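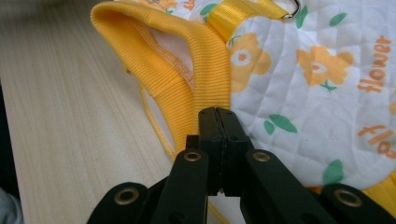

Gripper on the yellow trim, dog vest job

Hi all,

Bheki Steyn wrote:
> Is anyone else's gripper hanging on after the release command?
> Ours did it twice on thick fabric.

Yep, same with us at Gondar! Ours let go of the quilted part just fine, but on the ribbed edge it stayed shut for 2 seconds (felt way longer with my thumb right there). No injury, just a pinch. Huệ Đồng found the fault in the log at cycle 700. Please keep your fingers out until the pads open. Can you send me your log, Bheki?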